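Kerora: superficies de mesa, notas del conjunto

Léeme rápido, lo iré completando cuando pueda. Versión 2, sustituye a la de agosto.
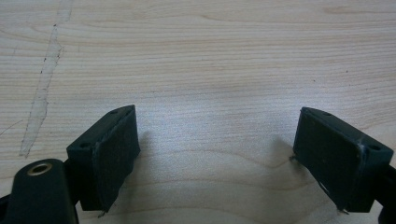
Qué hay
375 fotos de tableros de madera, en uso o recién sacados del almacén. Casi todos claros, veta fina. Carpetas por tablero, 17 en total. La carpeta 9 está incompleta, falta pasar la mitad de las notas.

De dónde sale
Lo empezamos en el taller de Gruvska para decidir qué mesas se lijan y cuáles se dejan como están. Luego lo pidieron los de Skutora para comparar acabados y se quedó en esto. Las fichas en papel siguen en la caja azul, no tirar.

Etiquetas
raspado: zona donde el acabado está levantado o blanquecino, borde irregular
raya: línea fina, se ve mejor de lado
mota: punto oscuro en la madera. Ojo, a veces es polvo, si hay duda poner mota_duda
veta_curva: bandas en arco. No es un defecto, no marcar como raya
limpio: nada de lo anterior

Se puede poner mas de una etiqueta por foto. Si hay raspado y raya juntos van las dos, por separado.

Lo que no hay
Cantos, patas, cara de abajo. Tampoco cercos de vaso, esos van en el conjunto Eyvindsson, que tiene su propio léeme. Nada de barniz brillante: con reflejos no había manera de etiquetar.

Problemas conocidos
- El tono cambia mucho según la luz. El mismo tablero sale beige por la mañana y casi crema por la tarde. No usar el color para separar tableros.
- Veta y raya se confunden cuando la raya va en el mismo sentido. Revisado solo hasta la carpeta 9.
- Sin escala. Los tamaños de raspado (corto, medio, largo) son a ojo.
- En las primeras carpetas pone "arañazo" en vez de "raya". Es lo mismo, pendiente de unificar.

Uso
Libre dentro del taller. Para fuera, preguntar antes. Si corregís una etiqueta, apuntadlo en cambios.txt con el número de carpeta, que luego no hay quien lo encuentre.

Pendiente
Unificar nombres, terminar la 9, volver a mirar las mota_duda. Y añadir los dos tableros nuevos cuando lleguen, si llegan. Las notas de lijado van aparte, en la carpeta de Gruvska, todavia sin ordenar.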